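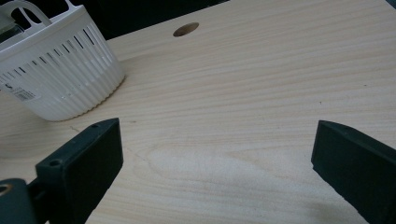
Slide 1: tabletop, pale wood

Moving to Bamatdale - notes, Érica Bastos

Start with the brochure line, "settled in 8 weeks." Ask who in the room believes it. I don't.

Rent: the relocation firm Zirnon quotes a range. Mine came in 200 a month over the top of it. Pause here.

Jobs: 4 interviews, all through people I met at the language exchange. The expat job board gave me none - maybe it works for engineers.

Skip Puledero if short on time. Take questions on visas last, they run long.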